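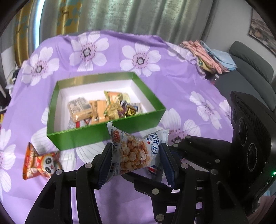 *3 min read*

**The snack bag, held between the blue pads.** Puffed balls in clear plastic, gripped from the sides. The box behind it has the wafers, the biscuits and the other small packets.

# Gallery: Darusow hand tool, living room sessions

In January we compared two pairs of finger pads on the Darusow hand tool, which is the two-finger gripper we carry by hand before we put the same fingers on the arm. The first pair is the dark blue one. The second is a harder gray pad from Sikora. I write here the notes which belong to the gallery, so that Annelies and the others at Zoria do not need to search for them in the chat.

The work was done in the home of Halina Jakubowski, on her table with the flowered cloth. In the lab we have a white table, and on the white table every gripper looks good. Halina proposed the tablecloth already last year, and I am glad that we finally listened to her.

## About the bag

A bag with air inside is a difficult object for us. If the fingers close too much, the balls are crushed and you hear it immediately. If they close too little, the bag turns between the pads and hangs on one corner. With the blue pads we could choose a force in the middle and stay with it for the whole session. With the Sikora pads we had to change the force for every kind of packet, and for this type of bag we never found a value that Cyprian and I both liked.

We made 243 pick-and-place tries in total, all with snack packets, moving them between the tablecloth and the green box. I do not give a percentage for each pad, as we did not change the order of the packets fairly between the two pairs. Siu-ming Chiang noticed this only when we were packing the equipment. We will repeat it.

## About the pads

The blue pads are soft enough to follow a wrinkled foil. They also collect crumbs and dust, and then they slip. We cleaned them with a damp cloth after every 9 tries and let them dry before we continued. The gray pads need less cleaning, but on smooth plastic they hold worse from the beginning.

Barbara Olszewski asked about wear. One set of the blue pads has now passed 2000 closings on her bench and the edges are still good. The corner near the tip is a little shiny. I would not promise anything for a longer time than this.

## About the linkage and the lenses

The angled arms of the gripper are the old version, with the silver pivot screws. Please check these screws before each session! One was loose on our second evening, and the jaws closed with a small angle between them. It took us too long to understand that the pad was not guilty.

The black housing with the three lenses stays at the right side of the fingers. We also tried it at the left, but Cyprian is right-handed and his sleeve came into the view. For the next comparison we keep it at the right for everybody.

The recording was controlled with Stikik, version 2475. The older version sometimes lost the jaw position when the tool was turned quickly, so please do not mix files from the two.

## What is still open

- Repeat both pairs with a random order of packets.
- Try the gray pads with a thin layer of silicone. Barbara has some.
- Decide if we want flat candy wrappers in the test. I think yes, Cyprian thinks they belong to a different test.
- Bring our own snacks. Halina paid for all of them the last time.

If you want to use the picture in a presentation, write to Annelies Eder and she will send you the large file.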